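Saliba adds shared bins and offline notes to its editing toolkit

Saliba has released an update to its post-production toolkit that lets assistants and editors work in the same bin at the same time. The company says the change has been the most requested feature from small documentary teams, many of which pass projects back and forth on portable drives.

Until now, a Saliba project could be opened by several people but only changed by one of them. Everyone else saw a read-only copy and had to wait for the first user to close it. In the new version, locking happens at the level of the individual clip or sequence. An assistant can log and rename footage in one corner of a bin while the editor cuts from another, and changes show up for both when either of them saves.

"We kept hearing from people who had built their own systems out of color labels and text messages," said Þröstur Thoroddsen, who leads product development at Saliba. "They worked most of the time. When they didn't, somebody lost a morning."

The update also changes how review notes are handled. Notes left by a director or producer were previously stored on Saliba's servers and could only be read with a live connection. They are now saved inside the project file as well, so an editor on a train or in a hotel with poor internet can still work through them. Replies written offline are sent the next time the machine connects. If two people have answered the same note, both replies are kept and shown in the order they were written.

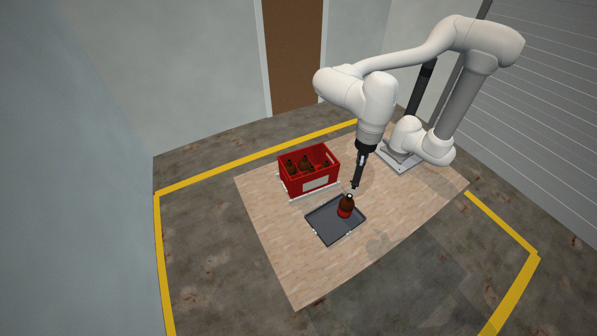 POST-PRODUCTION

The first company to use shared bins on a full production was Wustilwood, which cut its series Husuten with two editors and two assistants working in separate cities. The team had more than one camera format to deal with and a large amount of archive material, and relied on low-resolution proxies for the whole edit. Full-resolution media stayed at the main office and was relinked before the grade.

Wustilwood reported some problems during that period. Sequences with many nested clips were slow to unlock, and markers sometimes appeared twice after a save. Saliba says both faults have been fixed in the release version, though it still advises keeping very long sequences split into reels.

Shared bins need storage that every member of the team can reach. Saliba supports its own cloud storage and most standard network drives. Support for Drilline servers is planned for December - Drilline users can install the update before then, but their projects will open in the old single-user mode.

A project can have up to 40 members, with 5 of them able to write to the same bin at once. Everyone else can open it and leave notes. Project owners choose who gets write access and can change it at any time from the members panel.

The update is free for current subscribers. Projects saved in the new format can't be opened in older versions, so Saliba recommends that teams finish any job close to delivery before switching. A copy in the old format can be exported from the File menu, without the offline notes.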